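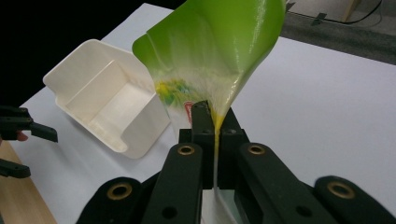

Pouring from the green pouch at the pouring table, Kidstead open day.

Kidstead Open Day: Visitor Feedback and Follow-up
Board: Events and Demonstrations
6 replies

T. Siriwan (Events Office)
Posted Tuesday, 9:05 a.m.

The Events Office thanks all members who attended the August open day at Kidstead. Attendance at the gate was 308, and the pouring demonstration in the Kongkaew Room drew the largest audience of the afternoon. Members are invited to post comments on the demonstration below. Comments received here will be passed to the program staff before the autumn visit to Gultville is scheduled.

Please keep remarks to the demonstration itself. Parking and catering have a separate thread.
Thongchai Siriwan

millrace_north
Posted Tuesday, 9:48 a.m.

I attended the second session with colleagues from our packaging department. We found the choice of task well judged. Rigid bottles have been shown at events of this type for years, and they present few surprises. A soft film pouch changes shape as it empties, and the grip has to hold without forcing the contents out too quickly. Staff were courteous and answered our questions in full.

I would ask that the running order be printed next year. We missed the opening remarks.

Ziltside_Lab2
Posted Tuesday, 10:30 a.m.

I must disagree in part with the previous poster. The task was suitable, but the presentation left an important point unclear. The gripper used for the pouring was a hand-held tool, guided by a member of staff. Several visitors standing near me left the room under the impression that they had watched an automatic process. An open day for the general public has a duty to be plain on this matter, and a sign on the table would have been sufficient.

I do not question the quality of the work.

c_phromma
Posted Tuesday, 11:12 a.m.

I was one of the presenters and am grateful for both comments. The distinction between hand-guided work and automatic operation was stated at the start of each session. I accept that visitors who came in later did not hear it. The statement will be repeated before each pour in future, and I have requested a sign.

On the grip, the fingers hold the pouch low, close to the neck, so that the film between them forms a narrow channel. The yellow liquid then leaves in a thin stream. When the pouch is held higher, the lower part folds over and the flow becomes difficult to direct.
Charoen Phromma

harrow.lane
Posted Tuesday, 1:20 p.m.

May I ask why the white paper was laid over the table? My daughter's class is preparing a similar exercise and would like to follow the same arrangement where possible.

Also, the room was set for 80 seats and a good many people stood. A second showing in the larger hall would be welcome.

c_phromma
Posted Tuesday, 1:41 p.m.

In reply to harrow.lane: the paper makes drips easy to see and shortens the cleaning between sessions. Any plain sheet will serve, provided it extends well past the receiving container on every side. For a class, I would recommend a wide, open tray. A narrow cup is discouraging for beginners.

Ziltside_Lab2
Posted Tuesday, 2:15 p.m.

I thank Mr. Phromma for his reply and consider the matter of the sign settled. I maintain one reservation. A pour should be judged by the amount delivered, and no scale was in use at the session I attended. Without a measured result, visitors can say only that the liquid came out. I would urge that a scale be placed under the container at Gultville and the reading shown to the audience.

T. Siriwan (Events Office)
Posted Tuesday, 4:00 p.m.

The requests for a printed running order, a table sign, a scale and a larger room have been recorded. The Gultville visit is limited to 54 places, and registration will be announced on this board. The thread will remain open until Friday noon.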